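洗いものを急がない、という贅沢について

四月になると、わが家では冬のあいだ使っていた布ものをいっせいに洗います。膝掛け、座布団の覆い、台所の布巾、それから何年も前にもらったきり箱に入っていたテーブルクロスまで、とにかく目についたものを片っ端から引っぱり出してきて、廊下に山をつくるところから始まるのです。山ができてしまえば、もう後戻りはできません。朝の八時に始めて、終わるのはたいてい夕方になります。

こういう話をすると、若い方からは「まとめて店に出せばいいのに」と言われます。たしかにそうで、駅の向こうには「カネン」という感じのよい洗濯屋さんがあって、冬の上着はわたしも毎年お願いしています。仕上がりはきれいですし、袋をあけたときのあの匂いも好きです。ですから、店に出すことが悪いと言いたいわけではまったくありません。ただ、布巾や膝掛けのような、くたびれて角の丸くなった布については、どうしても自分の手で洗って、自分の手でたたみたいという気持ちが抜けないのです。

子どものころ、母は布巾を用途ごとに分けていました。食器を拭くもの、台を拭くもの、野菜の水気をとるもの。古くなると食器用から台拭きへ、台拭きから床へと、布は少しずつ低いところへ降りていきます。最後は窓の桟を拭いて、それでおしまい。わたしはこの降りていく道すじがとても好きで、いまでも新しい布巾をおろす日には、これから先の長い勤めを思って、なんとなく居ずまいを正してしまいます。

ところが近ごろは、布のほうが先に時代に置いていかれそうです。使い捨ての紙はよくできていますし、汚れたら捨てればいいという気楽さには、忙しい日ほど心をひかれます。わたしも揚げものの日には紙を使います。それでも布を手放さないのは、倹約のためというより、布には「まだ使えるだろうか」と問いかけてくるところがあるからです。広げて、光にすかして、薄くなったところを指でさわってみる。その短い時間が、家のなかのことを考える時間になっています。

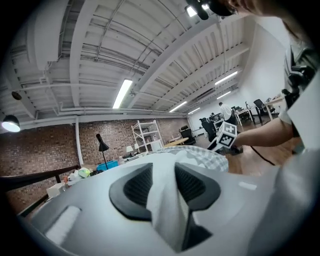 読了時間 5分

無地の白い布と格子柄の布では、くたびれ方の見え方がずいぶん違います。白は正直で、しみも黄ばみも隠しません。格子は少しばかり口がかたく、汚れを柄のなかにしまいこんでくれるので、つい甘えて長く使ってしまいます。どちらがよいということもなく、わが家の引き出しには昔から両方が入っています。来客のときに出すのは白、ひとりで昼をすませるときは格子と、いつのまにかそんな役割ができてしまいました。

以前、「ネロフ」という小さな雑貨店で布巾を4枚買ったことがあります。店の方が包みながら「最初はあまり水を吸いませんよ」と教えてくださいました。何度か洗ううちに糊が落ちて、やわらかくなって、そこからが本番なのだそうです。買ったその日がいちばん良いのではなく、しばらく付き合ってから良くなるものというのは、いまの暮らしのなかにどれくらい残っているでしょうか。靴や鍋や木の椅子、あとは文机の引き出しのすべり具合も入れていいかもしれません。思いつくままに数えていくと案外あって、少しうれしくなります。

洗濯の話に戻ります。わたしが申し上げたいのは、家事の速さばかりが褒められるのは、すこしもったいないのではないかということです。雑誌をひらいても、時短、まとめて、一度で、という言葉が並びます。もちろん、小さなお子さんのいるお宅や、お勤めの長い方にとっては、速いことは何よりの助けです。わたしにも、夜中に体操着を洗って扇風機の前につるした日々がありましたから、あのころの自分に「ゆっくり洗いなさい」と説いたところで、きっと怒られるでしょう。

けれども、人生には家事の速さをゆるめてもよい時期というものがあって、それが来たときに、速さしか知らないままだと困るような気がするのです。わたしの場合は、仕事を辞めた最初の春がそうでした。時間はあるのに、手だけがまだ急いでいて、洗濯ものを干しおえても午前九時。さて、と椅子に座っても落ち着かず、また立ち上がって台を拭いたりしていました。布を一枚ずつ伸ばして、縁をそろえて干すようになったのは、そのあとのことです。教わったわけではなく、ただ手持ちぶさただったのだと思います。

たたみ方にも、急がないなりの楽しみがあります。三つ折りにするか、四つ折りにするか。引き出しに立てて入れるか、重ねるか。重ねると下のものがいつまでも出番を待つことになるので、わが家では洗ったものを必ず下に差し入れます。上から順に使っていけば、どの布もだいたい同じように年をとってくれます。家族にはこの決まりがなかなか伝わらず、気をきかせてたたんでくれた日に限って、上にぽんと載っています。それも何年かするうちに、まあいいか、と思えるようになりました。

今年の山には、例のテーブルクロスがありました。広げてみると折り目のところが茶色くなっていて、ぬるま湯に半日つけてもすっかりは落ちませんでした。切って布巾にしようかと鋏まで出したのですが、縁の刺繍を見ているうちに決心がにぶり、結局またたたんで箱に戻しました。来年の四月に、もういちど考えることにします。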